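布的图集:家里的布,怎么洗,怎么晾,怎么收

2018年8月29日

我住在Weteo,家里的布比家具多。窗帘、桌布、沙发罩、床单,还有很多没有做成东西的布料,都放在走廊的柜子里。七月的时候,我把柜子全部打开,一块一块拿出来,洗过的再放回去,没有洗过的去洗。这一页就是整理时候的记录,图很少,字比较多。

中文不是我的母语,我学习了很多年,可是布的名词很难。同一块东西,邻居说是“布”,商店说是“面料”,我的课本说是“织物”。在这里我尽量都说“布”。如果有说得不准确的地方,请在下面留言告诉我,我会修改。

柜子

柜子是以前的房客留下的,门关得不太紧,里面有四层。最上面一层我要站在凳子上才能够到,所以放冬天用的厚东西。第二层放床单和枕套。第三层放桌布和餐巾。最下面一层放没有剪过的布料,一卷一卷,或者叠成方块。

层板的深度是50厘米,这个数字对我很重要。我叠布的时候,用这个尺寸作标准,叠出来的方块比层板稍微窄一点,手可以伸进去拿。从前我叠得太宽,门关上的时候会夹住布边,夹过的地方有一道印子,用熨斗也不容易去掉。

柜子里面我铺了白纸。白纸每年换一次。有人建议用报纸,我试过,浅颜色的枕套上留下了灰色,从那以后我不再用报纸。

床单

床单我按照床的大小分开。大床的放左边,小床的放右边,枕套放在同一套的床单里面,像一个信封。这个方法是我母亲的方法,她住在Plomer,那里冬天很潮湿,她不喜欢柜子打开太久。

有松紧带的床单最难叠。我的做法是把四个角互相套进去,放在桌子上,把有松紧带的一边折到里面,再折成三份。叠完以后也不是很平,但是可以叠在别的上面不会倒。我看过别人叠得像书一样平,我还做不到。

旧的床单有一些地方变薄了,对着窗户可以看见光。我把这样的床单剪开,中间薄的部分做擦布,两边还结实的部分留着,可以做枕套的里子。

桌布

白色桌布有红酒的印子,已经是老印子,我洗了两次。第一次用冷水泡了一个晚上,没有什么变化。第二次用了Stirutine,是我在楼下商店买的洗衣液,泡了一个上午,印子变浅了,还没有完全去掉。现在铺桌子的时候,我把这个地方放在面包篮的下面。

格子桌布没有印子,可是洗过以后变短了。以前两边都能垂下来,现在只有一边能垂下来,另一边刚好到桌子的边。我打算在两头接一条边,用颜色相近的布。接边的时候要先把新的布洗一次,让它先缩,不然以后会起皱。这是裁缝告诉我的,我觉得很有道理。

餐巾是一样大小的,这部分最快。叠成四份,放在一个鞋盒里,盒子不盖盖子。

窗帘

客厅的窗帘已经用了26年,比我住在这里的时间长得多,是从我母亲的房子带来的。上面的小环有几个坏了,我换了新的。窗帘不能用洗衣机,太重,我在浴缸里洗,水换了很多次才变清楚。拿出来的时候不要拧,可以放在浴缸边上让水自己流。我在下面放了一条旧毛巾。

晾窗帘有一个办法:直接挂回原来的杆子上,窗户打开。布自己的重量会把它拉直,干了以后几乎不用熨。地板上要放一点东西接水。如果天气好,当天晚上就可以干。厚的部分在最下面,就是折边的地方,要用手摸一摸,那里干得最慢。

卧室的窗帘比较薄,我用洗衣机洗,选最短的程序。挂之前抖几下,这样褶子会少。

绿色的布

现在要说绿色的布,因为朋友们问得最多。它是在Boros买的,Boros是老市场旁边的一家布店,门很小,里面很长。价格是387,当时我觉得贵,可是这个颜色我找了很久。店里的标签上写的颜色号码是1414,我把标签剪下来,放在针线盒里,将来如果要再买一样的,可以给他们看号码。

深绿色很难形容。在店里的灯下面,它好像是黑的。拿到门口,才看见是绿。店主让我拿着布走到门口再走回来,我走了好几次,后面的客人等了一会儿。我学到的第一件事,就是买深颜色的布一定要在白天买。

我本来想做一个长的窗帘,后来想做床罩,到现在还没有剪。剪了就不能后悔了。所以它有时候铺在椅子上,有时候放在床上,有时候回到柜子里。
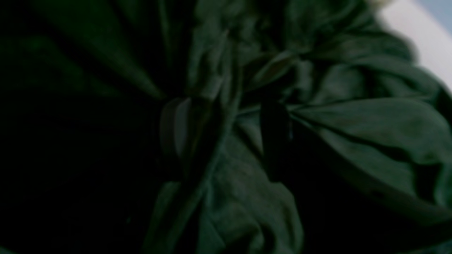
绿布的褶子:长的几道向外面散开,中间聚在一起。高的地方是绿色,低的地方差不多是黑色。

深颜色的布,褶子特别明显。同样的一团,浅色的布看上去只是乱,深色的布就有很多层次,光照到的地方浅,凹下去的地方暗。我以前学过一点素描,老师要我们画布,画了整整一个下午。那时候我觉得没有意思,现在整理柜子,我常常想起来那个下午。

褶子从哪里来,也值得看一看。布如果从一个点提起来,褶子就会从那个点往外走,像伞的骨头。如果从两个点提起来,两个点中间会有一个弯,像挂在绳子上的布。如果只是放下去,没有人拉它,褶子就是短的、圆的,没有方向。叠布之前先看一下褶子的方向,就知道应该往哪边拉平。

拉平的时候,我的习惯是这样:

先找到布的一个角。大的布一开始很难找到角,可以沿着边摸过去,摸到边就不要松手,一直摸到角。
两只手拿着同一边的两个角,向外拉,轻轻地抖。不要很用力,用力会把边拉成波浪。
放在床上,用手掌从中间向外面推。手指会留下小的印子,手掌不会。
对折,边对边。如果两边不一样长,先看哪一边是店里剪的,店里剪的那一边常常不直。
再对折,直到宽度能放进层板。

一个人叠大的布,手臂不够长。我用下巴夹住中间,再把两个角合在一起。朋友看见了就笑,可是这个办法真的有用。如果家里有两个人,可以一人拿一头,向中间走,走到一起的时候把角交给对方。小时候我和母亲在院子里就是这样叠床单,每次我都走得太快,布掉到地上,她要重新洗。

有一点要注意:深色的布不要每次都在同一条线上折。折久了,那条线会变浅,展开以后像有一条路从中间穿过去。我每几个月把它打开一次,换一个方向再折。另外一个办法是卷起来,不折。卷的时候需要一根硬的纸管,布店一般愿意送给你,可以去问。纸管外面先包一层白纸。

关于洗。深绿色的布第一次洗要单独洗,水会有颜色,这是正常的。我用冷水,洗衣液放得很少。洗第二次的时候水就清楚了。晾的时候不放在太阳下面,翻到反面,放在阴的地方。邻居把她的深蓝色桌布放在阳台上晾了一个夏天,现在一半是深蓝,一半是浅蓝。她说她很喜欢,但是我不想要这样的绿色。

关于熨。先在角上试一下。有的布表面有一点光,熨斗直接放上去,光就变了,变得太亮,像裤子坐旧的地方。可以从反面熨,或者上面盖一块薄的棉布。我有一块专门盖的,是旧手帕,已经黄了。

关于灰尘和线头。深色的布什么都看得见,猫毛、白线、饼干的屑。胶带可以粘掉,但是胶带太粘的话会把布面拉毛,我先在自己的手背上贴一下,让它不那么粘,然后再用。

剩下的布料

最下面一层还有很多小块。有的是做东西剩下的,有的是我在旅行的时候买的,买的时候有计划,回家以后忘记了计划。我给每一块写了一张纸条,写长度、宽度、在哪里买的、洗过没有。纸条用别针固定在角上。别针要选不会生锈的,我有一块米色的布,角上有一个棕色的小点,就是别针留下的。

小于手掌的布,我放在一个袋子里,以后可以做拼布。我还没有做过拼布。我有一本关于拼布的书,书很漂亮,里面的词我要查很多次词典。

有一块花布我不记得是从哪里来的,上面是橙色的叶子。纸条上我写了“不知道”。母亲在电话里说,可能是她给我的,是她做厨房窗帘的时候剩下的。她让我量一下宽度,我量了,和她说的差一点。所以纸条上还是写着“不知道”,后面加了一个问号。

味道

柜子关久了会有味道,不是坏的味道,是旧的味道。我母亲在柜子里放肥皂,没有打开包装的那种,用完以前的再拆下一块。我也这样做。薰衣草的小袋子我也买过,味道太强,床单拿出来以后晚上睡不好,后来送给同事了。

下雨的时候不要整理柜子。布会吸进湿气,你叠得再整齐,放进去以后也会有不好的味道。七月在Weteo下了很多雨,我等了几天才开始,所以这次整理比我计划的时间长。

换季的时候

我给自己写了一张表,贴在柜子门的里面。春天把厚的东西洗好,放到最上面。夏天打开最下面一层,让布料透气,同时把折的方向换一换。秋天检查有没有虫子的洞,特别是羊毛的毯子。冬天什么都不做,只是把毯子拿出来用。

虫子的洞很小,要对着光看。如果发现一个,旁边常常还有。有洞的毯子我先放进密封的袋子,再放进冰箱的冷冻室,放几天,拿出来抖干净。第一次做的时候,家里人来找冰淇淋,找到了一条毯子。

几个朋友问过的问题

绿布会不会做成窗帘?还没有决定。我量过客厅的窗户,宽度够,长度也够,可是现在的窗帘还可以用。如果先做床罩,剩下的部分可以做两个靠垫。我画了一张图,用铅笔画的,还可以改。

Boros还卖不卖这个颜色?我上次去的时候,架子上没有看见,店主说要查一查。如果你去,请告诉他们颜色的号码,不要只说“深绿”,他们的深绿有很多种。

Stirutine能不能洗羊毛?我没有试过,瓶子后面的说明请自己看清楚。羊毛我用手洗,用温水,不搓。

为什么不用真空袋?我用过一次,装冬天的被子,地方确实节省了很多。但是布料放进去,拿出来的时候全部是很硬的褶子,熨了很久。被子可以,布料我不推荐。

柜子还剩最上面一层没有整理完,等我借到高一点的凳子再继续。如果您有深色布的晾法,或者知道怎么去掉老的折痕,欢迎写在下面。

页面上的文字可以转载,请写明是从这里来的。

上一页:厨房的毛巾和围裙
下一页:针线盒里的东西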